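The low cupboard and the 4000 sheets

Jun 15, 2026

Vendula Hrubý has run the office at Grundau for eight years, and for most of that time the paper was somebody else's problem. It sat in a back room at Sedeck, the sister firm, in boxes that were collected in February and brought back a month later when the lease ran out.

"We got 4000 sheets back in one go," she says. "I had a phone call in the morning and the van was there after lunch."

She and Tatiana Hubáček went through the lot between other jobs. Invoices past their keeping date went for shredding. Contracts stayed. Anything with a signature on it went into a separate pile that Hubáček read twice, once for the date and once for the name of the customer.

"The dates were the slow part," Hubáček says. "Some people had written only the day and the month. You had to find the letter that went with it."

Half of it had gone by the end. The 2000 sheets that were left have been moving into lever-arch files since then, a customer at a time, and the current ones are kept by the desks.
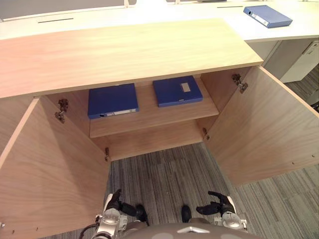 The low cupboard beside the desks, with two blue files on its shelf.

Hrubý chose a low cupboard because she wanted the top of it free for sorting. Before that the files stood on a tall open rack from Halás, and the top row needed a step stool.

"I'm not tall. I used to ask Vilém to get things down, and then I stopped asking and just didn't look at them," she says.

She lays the files flat. It takes up more of the shelf, and she knows that. Her reason is that a half-full file standing up sags at the rings, and after a few months the pages at the bottom are bent. Full files can stand, in her view, but few of hers are full yet.

The labels are the part she is fussy about. A new file gets the customer's name and the year it was opened. She writes in pencil first and goes over it in ink once the contents have settled. Hubáček would rather print them, and they have agreed to leave it until the autumn.

The rule for taking a file out is simple. It can lie on the desk while someone is working with it, and it goes back before they leave. Hrubý checks at the end of the day. "Mostly it's me who's forgotten," she says.
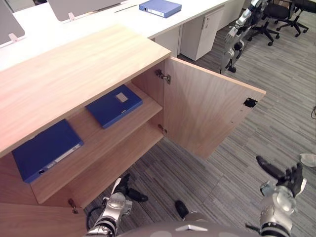 Vlasta Hájek thinks flat files are a nuisance and has told her so more than once: as soon as one goes on top of another, the one you need is underneath. Hrubý's answer is that she doesn't stack them. When the shelf is full she will ask for a second cupboard.

The Vuletti papers are next. They are still in their box, and she hasn't decided whether they need one file or two.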